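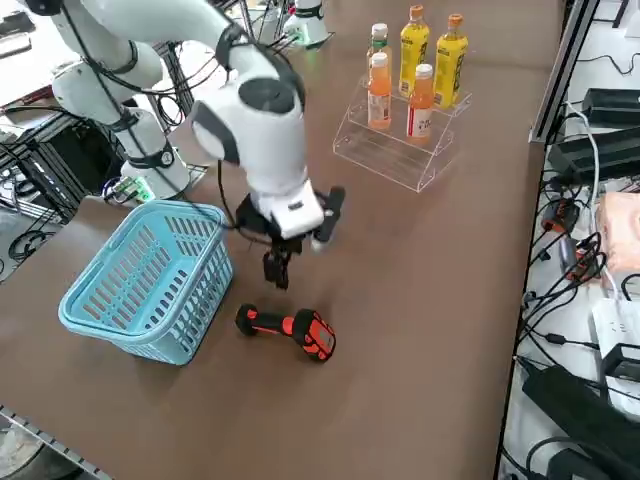
About Grulcombe

Grulcombe is a packing and display supply firm based in Nululholm. We prepare counter displays for small shops: bottled drinks, hand tools and other goods sold by the piece. The company started in January with one work table and now keeps 47 shop accounts.

Each order is laid out at full size before it is packed. Bottles go on a clear stepped stand, smaller ones where their labels can still be read from the front. Loose items are sorted into plastic baskets with slotted sides. Baskets are stocked in two sizes and stack when empty.
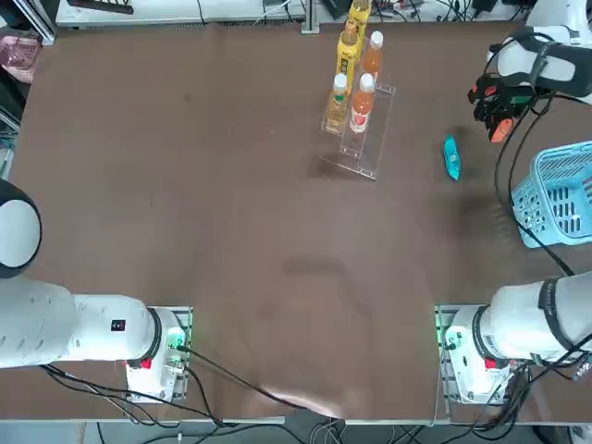 Layouts are recorded on a numbered sheet that travels with the order. The current catalog lists 1096 items, of which 14 are stands and risers. Clear stands are supplied by Benavides and can be ordered singly. Replacement baskets ship separately.

Our Pondudus service covers seasonal changes. A shop sends its shelf depth and item list, and we return a revised sheet with the parts needed. Lead time is about two weeks.

The counter is open from 8 a.m. to 4 p.m. Returns are accepted at the side entrance. Please include the sheet number.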